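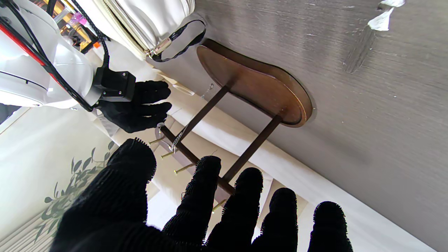 Hi everyone, and thanks for waiting on this one. I know the grant agreement says "a short written update at the halfway point," and I also know my last short update ran to five pages, so I'm going to try to behave!

The big news first: the Benovier record is tracked. All of it, drums to tambourine. We came out of the studio in Flultmont with 21 finished takes, and the band has cut that down to the songs they want on the album (plus a couple they're still arguing over, one of which is a waltz, and I'm on the side of the waltz). When I applied to you last spring I said we'd be done recording by the end of summer. We ran over. The tape machine needed a part, and then the cellist had a wedding to play, and suddenly we were looking at November.

Mixing has started. Three songs are done and I've had them on in the car all week. The vocals sit a lot further forward than on the EP, and the title track, "Josteo," has this long organ ending that I thought would get trimmed and I'm so glad it didn't.

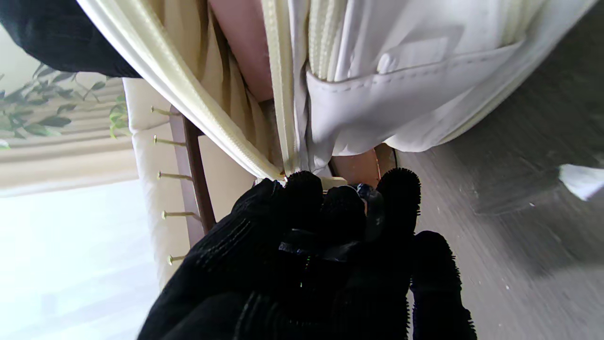 Tosh Records, Artist Development and Releases

Money next, and it's mostly good. The studio line is spent and closed. We went $800 over on it, all from the extra days, and I've covered that by moving the same amount out of the video line. I emailed to ask before I did it and got a yes, so you should have that on file, but tell me if you need it again. The video will now be a live take of one song shot in the rehearsal space, and the band likes that plan better anyway (they were never very excited about the actors).

Vinyl is the part that keeps me up. The plant wants masters earlier than they told us in the summer, and they won't hold a slot without a deposit. I'd like to pay it out of the second installment as soon as that lands. If the installment is going to be late for any reason, please let me know early and I'll see what we can float on our end.
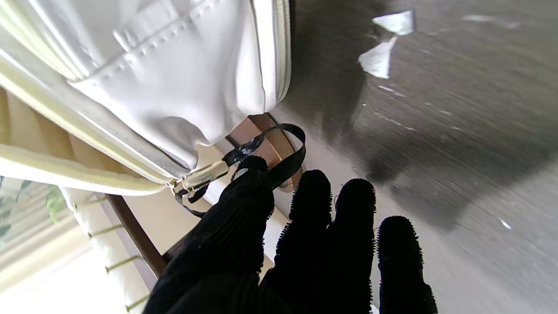
The sleeve is nearly there, though. We have a front cover everyone agrees on and a lyric insert that still needs a proofread, and the back is waiting on the final running order. So the waltz question is holding up the printer too, and I've told the band so, twice.

On the live side, we promised you an all-ages show as part of the project and it happened! The community hall in Flultmont gave us the room for free, we put out 40 chairs, and we had people standing along the walls by the second song. The band played five of the new ones. Afterward they stuck around and let the kids try the organ, and that went on longer than the set did. I had planned to hand out feedback cards and I forgot them at the office, so all I can offer you there is my word and a very full guest book, which I'll scan.

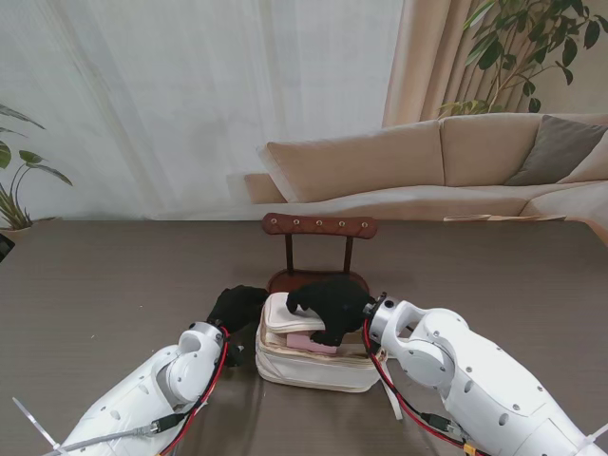
The second show is the release party, and I'm holding two possible dates at the same hall until mastering is booked. Same deal as before, all ages and free at the door.

Still to do before the final report: finish the mixes, master, pay the plant, shoot the video, and get the press bio down to something a radio host can read in 30 seconds. I've got a draft of the bio and it's way too long. Receipts for the studio and the hall equipment rental are in the shared folder, sorted by month. The cello invoice is missing and I'm chasing it.

If anyone wants to hear the three mixes, write back and I'll send a private link. Please don't pass it around yet, the band would have my head.

Nov 14, 2025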